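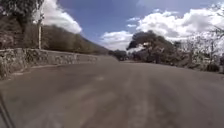
## 4. Setting up an unattended invoice queue

This section applies to Garnoleck Server with the Brusar document reader installed. Complete section 3 (service accounts) first.

### 4.1 Create the queue

1. Sign in to the control console as an administrator.
2. Open **Queues > New** and select **Document intake**.
3. Enter a queue name. Names can't contain spaces and can't be changed later.
4. Set **Maximum items** to 2,000. Items received above this limit are held in the source mailbox.
5. Set **Item timeout** to 900 seconds.
6. Select **Save**. The queue status changes to *Idle*.

**Note:** Queues created before 6/1/22 keep the old timeout setting. Edit and save each one again to apply the new value.

### 4.2 Assign robots

1. Open the queue and select **Assign**.
2. Add up to eight robots from the pool. A robot can serve only one intake queue at a time.
3. For each robot, select the service account created in section 3.
4. Select **Test login**. If the test returns error 13, the account password has expired. Reset it and repeat the test.

**Caution:** Don't assign a robot that is running a ledger posting job. The job stops at once, and partial postings must be reversed by hand.

### 4.3 Set the review threshold

The reader gives every field a confidence score from 0 to 100. Fields below the threshold go to a person for review.

1. Open **Reader > Thresholds**.
2. Enter a value for each field type. Totals and bank details need a higher value than dates.
3. Under **Reviewers**, add at least one user group.
4. Process a small batch and compare the results with the source documents before turning on **Auto-release**.

**Note:** Changes to thresholds don't affect items already in review.

### 4.4 Start the queue

1. Select **Start**. The status changes to *Running*.
2. Check the event log for warnings.
3. Export the queue settings and store the file with your server backup.

To move a queue to another server, see section 7.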